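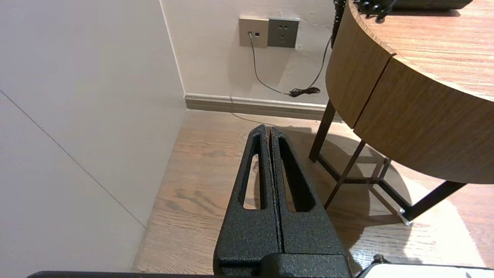
The Sondora corded floor lamp has been in our range longer than almost anything else we sell, and it is still the one we find ourselves recommending when somebody rings up and says they have a dull corner and no idea what to do with it. It stands 1,588 mm tall to the top of the shade, it is slim enough to tuck in close to a wall, and it gives a soft, low sort of light that suits an evening in with a book or a film. Most of the corners our customers tell us about are plain ones: pale walls, a light wooden floor, and up on the wall a power outlet with a second plate right beside it and a thin grey cable already plugged in there. If yours is like that, you have all you need, and the only real question is how far the lamp will stand from the socket and which way you would like the flex to run.

We get asked about the flex more than anything else, so let us deal with it properly. The Sondora comes with three metres of fabric-covered flex as standard, in either oatmeal or charcoal. Oatmeal tends to disappear against a cream or off-white wall, whereas charcoal is meant to be noticed a bit (my own preference, for what it's worth, though I am outvoted in the showroom). If your socket is set low down by the skirting, three metres is generous. If it is higher up the wall, do measure from the socket down to the floor first and then along to where the lamp will stand, and add a little for slack. A flex pulled tight looks dreadful and puts a strain on the plug. We can fit a five-metre flex at the workshop before the lamp is sent out, but please choose it when you order – we aren't able to swap it afterwards.

The plug is fitted to suit the country you are ordering from. If you are buying for a house abroad, or your sockets are of an unusual pattern, leave us a note in the delivery box at checkout and send a photo of the socket if you can. Saeed Soltani looks after all the workshop orders and he would much prefer to see a photo than guess.

The base

The base is a round of solid steel, powder coated, with a felt underside to look after your floorboards. It weighs 9 kg, and we make no apology for that! The very first Sondora was a good deal lighter and a passing spaniel could have it over in no time. The present base was drawn up by Cyrill Grabner, who also designed our Kornano reading light, and it has a shallow channel underneath so that the flex comes out flat at the back and the lamp doesn't rock on it.

The shade

There are two to choose from. The Karimi is a pleated linen drum and gives the warmer light of the two. The Ivau is a plain cotton cone, a bit narrower, and throws more of its light downwards, so it is the better one if you mean to read or sew beneath it. Both fit the same ring and both can be bought separately later on, should you redecorate or simply fancy a change. Neither should be washed. A soft brush along the pleats every month or so keeps the dust off nicely.

Where to put it

Corners are the obvious spot, and a good one, as the two walls catch the light and send it back into the room. Leave a hand's width between the shade and either wall, otherwise you get a hard bright patch on the paint and not much anywhere else. If one of your walls has a visible seam or joint in it, try the lamp on the other side of the corner before you settle, as light coming along a wall from close by will pick out every little ridge. It also does very well behind the arm of a sofa, where the base is hidden altogether and the foot switch can be found with a toe.

Details

Height: 1,588 mm
Weight of base: 9 kg
Stem: steel, in two sections, screwed together by hand
Flex: 3 m as standard, 5 m on request
Switch: foot switch on the flex
Bulb: E27, not included (we suggest a warm white LED)
Suitable for: indoor use only
In the box: base, two stem sections, shade ring, your chosen shade, felt pads, instructions

Price: £586 with either shade
Spare shades, Karimi or Ivau: £69 each

Delivery

The lamp travels in one long carton with the base packed in its own box inside. Orders placed before noon on a Tuesday normally leave us that same week, unless you have asked for the longer flex, in which case please allow a few extra days. If you would like to see a Sondora lit before deciding, there is one in each shade in the showroom, and the kettle is usually on.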